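양팔 작업대 그리퍼 비교 시험 전 안전 점검표 (의견란 포함)

작성: Kanyarat Phuthong
점검일: 2019년 10월 28일
대상: 양팔 작업대, 그리퍼 후보 Misano / Kobori, 제어기 Ceso
표기: 적합 / 조건부 / 부적합

8월 점검표에서 항목을 조금 손봤습니다. 그리퍼 교체가 잦아져서 체결부와 케이블 항목을 앞으로 옮겼고, 의견란도 넓혔습니다. 이번 비교 시험은 정말 기대하던 거라 의견이 좀 길어요. 양해 바랍니다!

1. 전원 및 비상정지

1-1. 비상정지 버튼을 누르면 양팔이 모두 멈추는가: 적합
의견: 왼팔과 오른팔을 따로 움직이면서 한 번씩, 같이 움직이면서 한 번 더 눌러 봤습니다. Ceso로 바꾸고 나서 정지 뒤 복귀 절차가 훨씬 깔끔해졌어요. 예전 제어기는 복귀할 때마다 영점을 다시 잡아야 했는데 그 과정이 빠졌습니다.

1-2. 정지 해제 후 팔이 저절로 움직이지 않는가: 적합

1-3. 제어기 로그에 정지 시각이 남는가: 조건부
의견: 남기는 하는데 왼팔 쪽 기록이 한 줄 늦게 찍힙니다. 시험에는 지장이 없지만 Nanasley 보고서에 로그를 붙일 거라면 그 전에 고쳐야 합니다.

2. 그리퍼 체결 및 케이블

2-1. 손목 플랜지 볼트 조임 확인: 적합
의견: 그리퍼를 갈아 끼울 때마다 확인합니다. 다음 사람이 했겠지 하고 넘어가지 말 것.

2-2. 손가락 죠에 균열이나 들뜬 곳이 없는가: 적합
의견: Kobori 죠는 안쪽 모서리를 손끝으로 훑어서 확인했습니다. Misano 쪽은 패드 접착면까지 봐 주세요.

2-3. 손목을 끝까지 돌렸을 때 케이블이 당기지 않는가: 조건부
의견: 왼팔은 손목 아래로 늘어지는 고리가 커서 낮은 자세에서 물건에 걸릴까 신경이 쓰입니다. 벨크로로 한 번 더 묶고 다시 돌려 볼 예정.

2-4. 커넥터가 작업 영역 안으로 늘어지지 않는가: 조건부
의견: 오른쪽 그리퍼 옆의 검은 케이블과 금속 커넥터를 봐 주세요. 팔 쪽으로 붙여 고정하면 바로 적합으로 바꾸겠습니다.

3. 작업대 및 시험 물체

3-1. 칸 표시 테이프가 들뜨지 않았는가: 적합
의견: 파란 테이프는 값싸고 떼기도 쉬운데 위치 기록에는 이만한 게 없습니다. 칸 단위로 시작 위치를 적어 두면 그리퍼를 바꿔도 같은 자리에서 다시 시작할 수 있어서 비교가 한결 공정해져요.

3-2. 양쪽 그리퍼가 모두 닿는 자리에 첫 번째 물체가 있는가: 적합

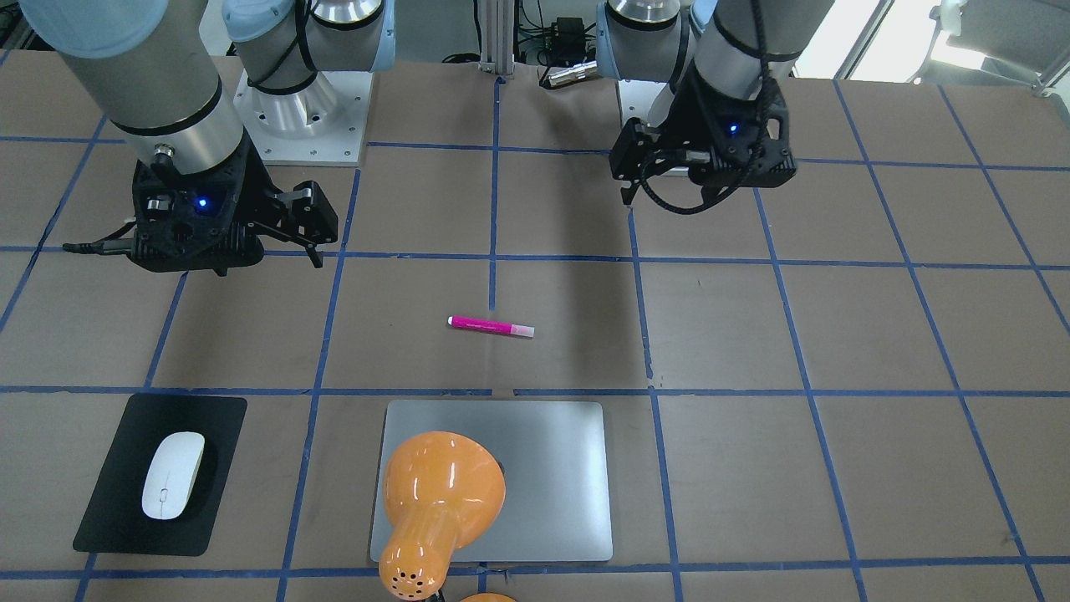 작업대와 시험 물체. 가운데 분홍색 마커는 양쪽 그리퍼가 모두 닿는 위치.

3-3. 물체 구성이 충분히 다양한가: 적합
의견: 이번 구성은 꽤 마음에 듭니다. 마커는 가늘어서 죠 정렬이 조금만 틀어져도 티가 나고, 매끈한 흰색 무선 마우스는 패드 마찰을 보기에 딱 좋습니다. 은색 판 위에 걸쳐 놓은 주황색 종 모양 물체가 제일 재미있어요. 넓은 쪽과 좁은 목 중 어디를 잡느냐에 따라 그리퍼 성격이 그대로 드러날 것 같습니다.

3-4. 광택 면의 반사가 카메라 인식을 방해하지 않는가: 조건부
의견: 주황색 표면에 밝은 반사가 생깁니다. 창 쪽 빛을 가리고 찍은 것과 그대로 찍은 것을 둘 다 남겨서 비교합시다. 인식 쪽 담당자들이 좋아할 자료예요.

3-5. 마우스 패드가 밀리지 않는가: 확인 중
의견: 죠가 패드 가장자리를 건드리면 통째로 끌려갈 수 있습니다. 첫 시도는 저속으로.

4. 동작 범위 및 충돌

4-1. 두 팔이 중앙에서 만날 때 간섭 정지가 작동하는가: 적합
의견: 8월에는 여기서 부적합이 나왔던 항목입니다. 거리 설정을 다시 잡은 뒤로 아주 얌전하게 멈춥니다. 반가운 결과!

4-2. 뒤쪽 프로파일 기둥과 그 옆 전자 박스가 금지 영역으로 등록되어 있는가: 적합
의견: 박스를 옮기면 Ceso 설정도 같이 고쳐야 합니다.

4-3. 하강 한계 높이가 그리퍼별로 따로 저장되어 있는가: 조건부
의견: Misano와 Kobori는 죠 길이가 다릅니다. 교체 후 이전 값을 그대로 불러오면 상판을 찍을 수 있으니, 설정 이름에 그리퍼 이름을 꼭 넣어 주세요.

5. 비교 시험 진행 조건

물체마다 그리퍼별로 9회씩 시도하고, 그중 8회 이상 들어 올려 옮기면 통과로 적습니다. 한 물체에서 4회 연속 실패하면 멈추고 체결부부터 다시 봅니다. 시험 번호는 383번부터 이어서 씁니다. 실패한 시도도 지우지 말고 남겨 주세요. 미끄러진 건지, 애초에 위치가 어긋난 건지 한 줄만 적혀 있어도 나중에 큰 도움이 됩니다.

조치 필요 항목: 1-3, 2-3, 2-4, 3-4, 3-5, 4-3
시험 개시 판정: 2-3, 2-4, 4-3 조치 후 가능. 3-5는 저속 첫 시도에서 확인.

추가 의견: Kobori를 먼저 끼우고 시작하겠습니다. 죠를 여닫을 때 느낌이 좋아서 마커 집기를 얼른 돌려 보고 싶네요. Misano용 여분 패드는 공구 서랍 둘째 칸에 넣어 두었습니다.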